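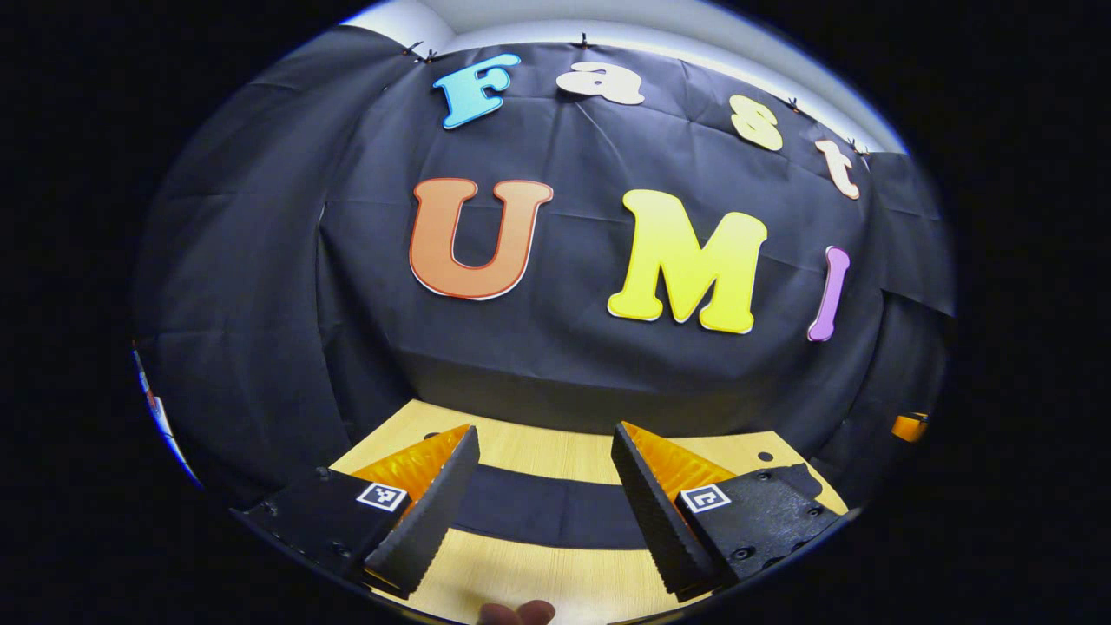 Cut-out letters on black cloth

Forum: Display and Exhibit Fabrics
Thread: Creases in black backdrop cloth, steam or iron?

selvage_left
September 2019
We hang black cloth for hall displays in Flistham. The current stock is a brushed polyester from Petersen, 300 cm wide. It comes off the roll fine, but after storage the fold lines show under side lighting. I tried a Prorkano hand steamer at 5 cm from the face. Deep creases stayed. An iron on low took them out but left a shine on the high spots. Looking for settings or a different cloth.

gauge9
Shine on polyester is flattened nap. It does not come back fully. Iron from the back only, with a cotton press cloth, and test a corner first. For storage, use a cardboard tube. Folding is the cause, so treat that before you buy anything.

selvage_left
Tubes don't fit in our van. Folds are a given. This is the sort of surface I mean, with soft wrinkles:

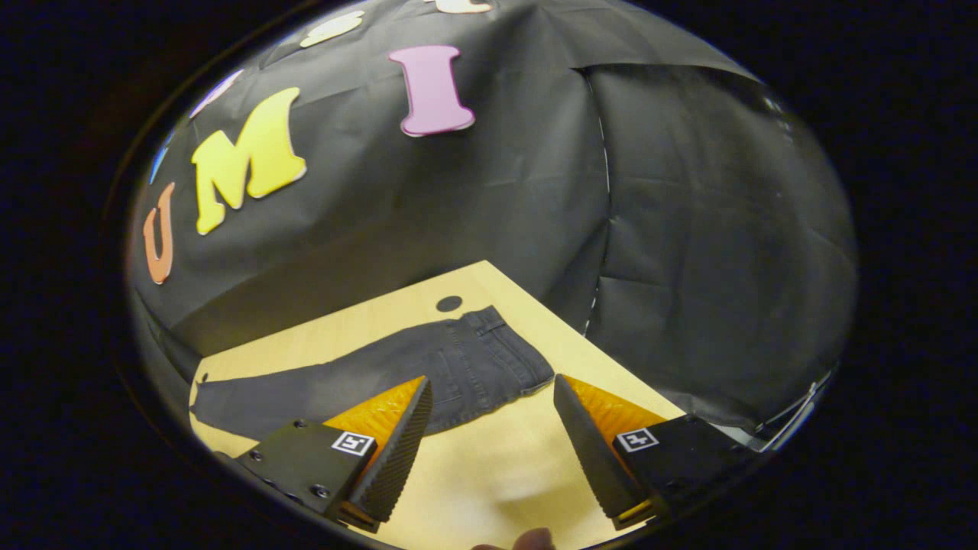 dullside
Disagree with gauge9 on the tube. A tube gives you edge ripple if the tension is uneven, and that is harder to steam out than a fold. Loose folding in a cotton bag works. Hang the cloth overnight with a weighted bottom hem, then steam from the back, top to bottom.

gauge9
Edge ripple means it was rolled badly. Two people, constant tension, face out. I have had none since July.

hemtape
Nobody has asked about fiber. Wool serge sheds creases by hanging and needs no heat. It costs more and weighs more, so check your rail. The Skiltance polyester-wool blend is a middle option. It still wants steam, but less of it.

selvage_left
Rail is fine for the weight. Does the blend come in navy? We use navy on tables and it marks the same way along the folds.
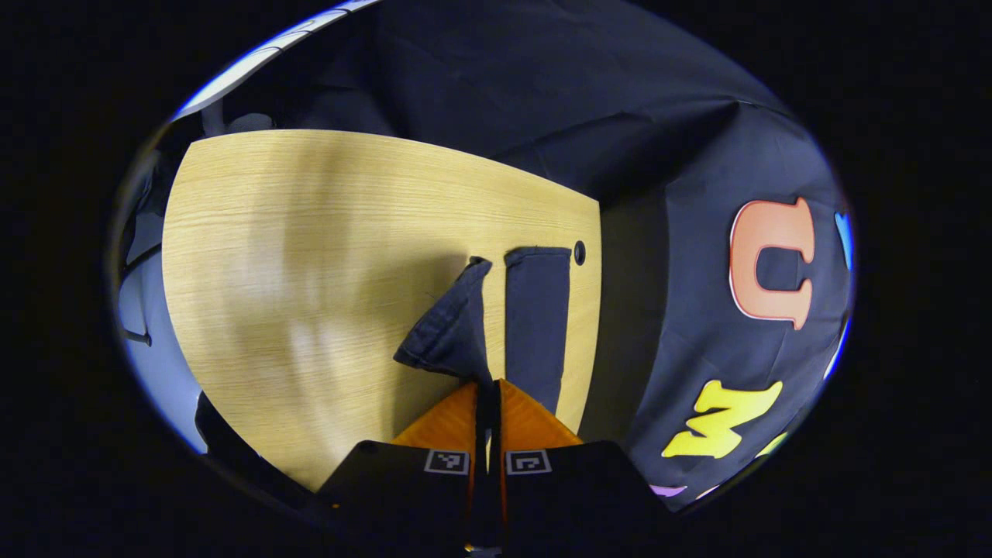 Dark navy cloth, light wood tabletop

hemtape
Black, navy and gray when I ordered. Ask for a cutting from the same dye lot, the navy varies.

dullside
Wash the cutting before you commit. Mine shrank 2 percent in length.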